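About Olard

Hi, I'm Modupe Nwosu, and I try out robot grippers for a living. If you've ever spent a month choosing between two pairs of mechanical fingers and still bought the wrong ones, you're the reason Olard exists (I've been you, and it was an expensive year).

I used to work on a packing line, where I was the person who got called over whenever the arm dropped something. It dropped a lot. The sales video showed it picking up a foam cube, and we were asking it to pick up bottles, caps, pouches and little paper sachets that slid around like fish. So I started keeping a notebook of what each gripper could and couldn't hold, then friends at other plants wanted to read it, and after a while the notebook was a business.

There are two of us now. Teodoro Tapia joined when I finally admitted I'm terrible at wiring. He looks after the arms, the controllers and the cameras, and I look after the fingers and write most of the reports. We argue about camera brackets more than two grown adults should.

What we do is pretty simple. You send us the thing you need handled, or the nearest stand-in we can both find, and we try it on the hardware you're thinking of buying. You get a written report and the full, uncut video of every attempt, fumbles included. I want you to see the fumbles! They tell you more than the good runs do.

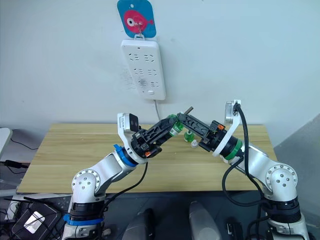 Two-arm work is the part of the job I love most. One gripper holding a thing still is easy enough, but ask a second one to come in and do something to it and every small weakness shows up – a finger that flexes, a wrist that sits a hair off, a camera that loses sight of the part just when you need it. We have a wrist camera on each arm for exactly that, both looking inward at the work. A favorite test of ours is the bottle and rod: the left gripper holds a green bottle at a slant and the right one brings a short bronze-colored rod to it. It sounds like nothing. I've watched very good controllers make a complete mess of it, and I've watched a cheap one sail through all morning, so I've stopped guessing ahead of time.

We call our standard set of trials Wanum, after a board game Teodoro's family plays, and it runs to 300 attempts per gripper. If you're comparing a pair, both get the same objects, the same table and the same arm, and we swap the order halfway so neither one gets the easy end of the day. We also have a short version called Vudberg for people who just need a quick yes or no before a meeting. That one costs $699 and takes us 5 days.
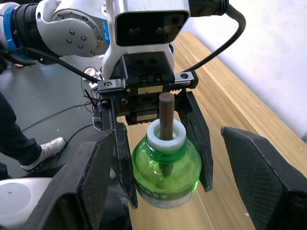 Rod and bottle test: the brown rod standing in the neck, bottle held upright between the fingers.

A few things people ask me. No, we don't sell grippers, and we don't take a cut from anyone who does. Yes, you can come and watch (wear flat shoes, there are cables on the floor). Yes, we'll test something you built yourself, and I'd be thrilled if you did – one of my favorite projects so far was Akinola, a set of homemade fingers that came back to us 4 times and got better every time.

If you have a part that keeps getting dropped, write to me and tell me about it. A couple of lines is plenty, and a phone picture of the part next to a ruler helps a lot. I read the mail myself, usually before 9 in the morning with my first coffee, and Teodoro jumps in when the question has a wire in it.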